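Lighting and Storage in a Shared Workroom
Student Project Report, Sadska Workspace Study
Submitted 12/4/21 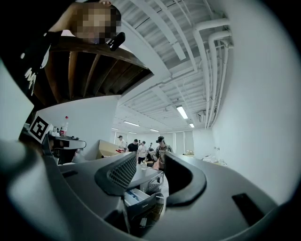
1. Purpose

The project examined how a long shared workroom is lit and how small items are stored at its work surfaces. The study was carried out in November at the Nurketano building, where several groups use the same open room at once.

2. Method

Light levels were read at 31 points at work-surface height, first with all ceiling fixtures on and then with only the nearest fixture lit. Users of the room were asked to fill in a short form; 41 forms were returned. Items left out at the end of the day were noted by type — bottles, cardboard boxes, cables and hand tools.

3. Findings

Readings were highest directly below the fluorescent fixtures and fell off under the slatted wooden shelving. The white walls and ceiling helped to even out the light in the open part of the room. Cables were the most frequent complaint on the forms, followed by boxes stored on work surfaces.

4. Recommendations

The group recommends 2 additional task lamps for the shaded positions and a labeled shelf for boxes. The Esance catalog was used for pricing, and the total came to roughly 1,659 before delivery. Cable hooks should be fitted first, as they can be installed without closing the room.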